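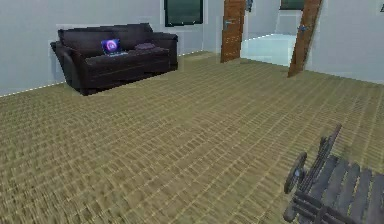
Maureen Gosling wants to know whether a city can call itself green when half the people who clean it ride in from two towns over. She put that in a comment under my last post, and I carried it around with me all through the open day at Skenmont, so Maureen, this one's for you.

Skenmont used to be rail yards. Now it's a neighborhood of 1315 homes, with a district heating plant in the middle and almost no parking, and every September they open the doors and let nosy people like me wander through. I got there at nine and there was already a line for the heating plant!

Our guide was Ilona Rácz, who walks very fast and answers questions over her shoulder. She took us past the pump hall (loud, warm, smelled like a school basement) and then up to the roof gardens on the Bakos building. I loved the roof. There were beans up there, and a man picking them who clearly wished we'd leave. Rainwater from the roofs goes into a tank under the square and comes back up for flushing toilets. Somebody asked what happens in a dry summer, and Ilona said they switch to city water and the bills go up – which I thought was a fair answer.

Then I asked Maureen's question. Of the homes, 20 percent are rented below market, and the waiting list stands at 3595 names. Ilona didn't dress that up. She said the next phase, Irkance, is supposed to have a bigger share, but the land isn't cleaned up yet and the money isn't all there either. The bus that the cleaners and kitchen staff take still stops 3 blocks short of the gate, on the far side of a four-lane road. I walked it afterward to see. It took me two light changes to get across, and there's no shelter at the stop.

I had lunch at the Diva, the café by the square. Good lentil soup, slow service. The woman at the register told me she commutes fifty minutes each way, and she's on the list too.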